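Février – par Hannelore Diekmann
Temps de lecture : 2 min

Armoire d'atelier Alolo : évaluation après un semestre d'usage

Le service des équipements a retenu l'armoire Alolo, distribuée par la maison Rernard, pour le rangement des pièces détachées du site de Plerncombe. Le modèle comporte 9 tiroirs et deux portes battantes ; la charge annoncée est de 200 kg. Son prix, 1036 euros hors taxes, la situe au-dessus du modèle Iglesias précédemment en service.

Les glissières demeurent souples à pleine charge et la fermeture centralisée n'a connu aucun défaut. Les séparateurs se déplacent sans outil. En revanche, la notice de montage est sommaire, et les porte-étiquettes – trop étroits pour nos références – ont dû être remplacés. Le nivellement des pieds requiert deux personnes.

L'armoire convient aux ateliers dont le stock évolue peu. Pour les pièces volumineuses, le service maintient les rayonnages ouverts. Avis favorable, sous réserve d'une révision des porte-étiquettes. 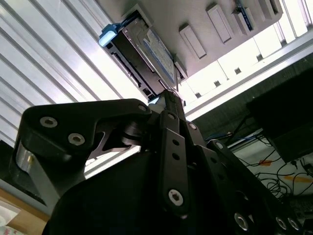
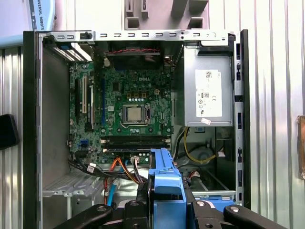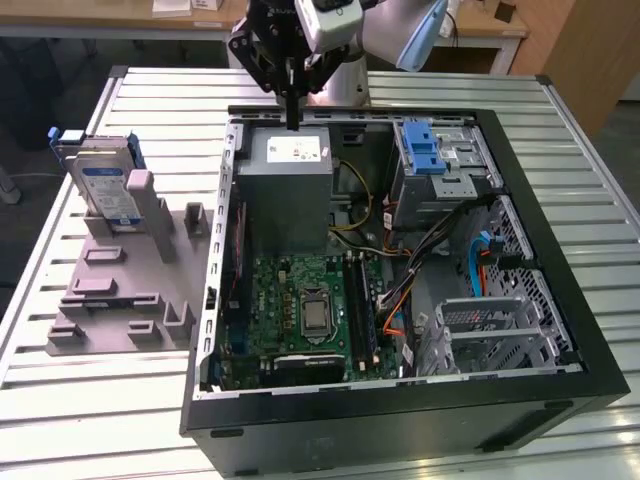
Matériel informatique, Plerncombe.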